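¡Hola! Busco gente para el taller de Zitine y os cuento un poco de qué va, que en el tablón solo cabían dos líneas y me habéis escrito unos cuantos preguntando lo mismo.

Llevo desde enero preparando un cursillo sobre cómo ordenar y montar una mesa de trabajo: dónde va la lámpara, por dónde sacas el cable, cuánto sitio libre dejas delante para las manos. Suena a poca cosa, ya lo sé, pero a mí me parece un tema precioso (y mi espalda opina igual). Necesito participantes que vengan una mañana, se sienten a una mesa blanca y grande y vayan colocando las cosas a su manera. Yo tomo notas, pregunto bastante y luego comemos.

No hace falta experiencia. Si eres zurdo o zurda, mejor todavía, que tengo poquísimos apuntados. Tampoco importa si en tu casa la mesa es un desastre, la mía lo es según la semana. Lo único que pido es ser mayor de edad y no tener prisa, porque hay quien mueve la base de la lámpara tres veces antes de quedarse a gusto y me gusta dejarle hacer.

La sesión dura toda la mañana, con una pausa larga para el café. Se pagan 20 euros la hora, más el transporte si vienes de fuera. Quien quiera repetir puede hacer el bloque completo, que son cuatro mañanas y sale por 400 en total con los desplazamientos ya metidos. El local está en la calle Wannasri, 173, entrando por el patio. Hay ascensor.

Para apuntarte, escribe a Larysa Derkach o a mí, Chutima Chuensuk, y dinos qué mañanas tienes libres y con qué mano escribes. Si además nos cuentas cómo tienes puesta tu mesa, encantada, ¡me leo todo! Los que ya vinisteis la otra vez podéis volver sin problema, solo avisad para no daros la misma mesa.

Ah, y traed mangas cómodas, que hay que estirar el brazo hasta el fondo del tablero.

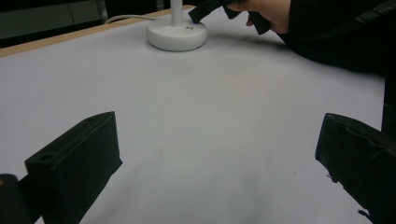 Adel Tahiri: Me interesa el bloque completo, pero una de las mañanas tendría que salir antes de comer. ¿Se puede recuperar otro día? Soy zurdo, por si ayuda. Y una duda, ¿la lámpara se puede poner en el lado que uno quiera o tiene que quedarse al fondo?

Contacto | © 2019 Zitine | Volver arriba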